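Home News Houses Collections Visit Press

Cosgrove Family Collection to Go on Long-Term Loan to Narkwood

FOR IMMEDIATE RELEASE

Shares 20 Comments 3

The Narkwood Trust will take the Cosgrove family collection of portraits, silver and household papers on long-term loan, the Trust and the family said on Tuesday. The loan runs for 20 years and can be renewed by agreement. Most of the collection has been in private storage since the family gave up its last large house, and many of the papers have never been open to researchers.

The Cosgroves made their money in grain shipping and later in private banking. They bought Narkwood as a summer residence, added the east wing and the long gallery, and sold the house to the Trust two generations later. The contents were not part of that sale. They were divided between branches of the family, and the loan brings the largest share back to the rooms for which much of it was bought.

Arif Samarakoon, head of collections at Narkwood, led the discussions with the family.

"People come to the house and ask where everything went," Samarakoon said. "We have had copies of two of the portraits on the stairs for years. Visitors will now see the originals, and they will be able to read the letters in which the family argued over what they cost."

The portraits include the double portrait of the banker's daughters in the music room at Narkwood, which was last shown in public before the house changed hands. The silver includes a dinner service ordered for a wedding and used, according to the housekeeper's book, on 4 occasions. The household papers cover wages, guest lists, garden accounts and the correspondence with the architects of the east wing.
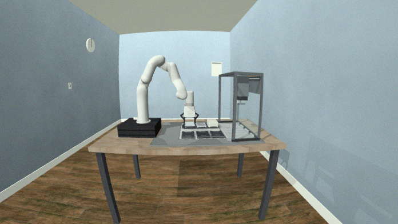
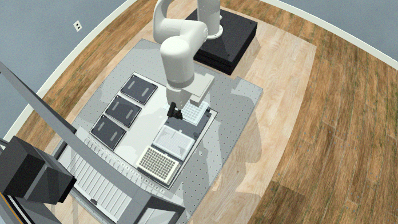
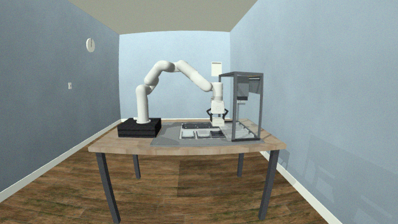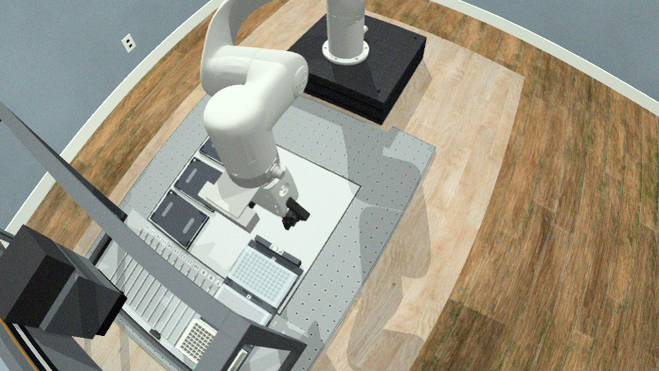
Computer renderings of a white robot arm and table.

The collection will be shown in 3 stages. The portraits will be rehung first, in the long gallery and on the main staircase, and will be on view when the house opens for the season in March. The silver will follow in the dining room once new display cases have been fitted. The papers will go to the reading room on the upper floor, where they will be available by appointment after cataloging is complete.

Doltura, the family's holding company, will pay for conservation of the portrait frames and for the cost of insurance during the first part of the loan. Matetti, a fine art transport and storage firm, will move the collection from its current store. The Trust will meet the remaining costs from admission income and from its collections fund.

Under the terms of the loan, members of the Cosgrove family keep ownership of all items. The Trust may lend single works to other museums for up to 8 months at a time with the family's written consent. No item may be sold during the loan period without a year's notice to the Trust, which will have the first right to buy.

Samarakoon said the papers would change how the story of the house is told. "The guidebook gives the impression that one man built the place and filled it. The account books show his wife choosing the furniture, paying the dealers and sending things back when she did not like them. Her initials are on almost every bill. The guidebook will be rewritten, and the room labels with it."

A study day on the family as collectors will be held in the library later in the season. Speakers will cover the banking years, the sale of the house and the staff who worked there. Details and booking information will be posted on the events page.

Admission to the long gallery is included in the standard house ticket. The music room will be closed while the double portrait is being hung and will reopen with the rest of the house.

About the Narkwood Trust

The Narkwood Trust is a nonprofit body that owns and runs the house, park and walled garden at Narkwood. The house is open to the public from March to the end of October, and the park is open all year.

Notes to editors

Interviews with Arif Samarakoon can be arranged through the press office. A list of the loaned works is available on request. Requests to film in the house should be made in writing.

Press office | Contact | Terms of use | Copyright the Narkwood Trust. All rights reserved. | Back to top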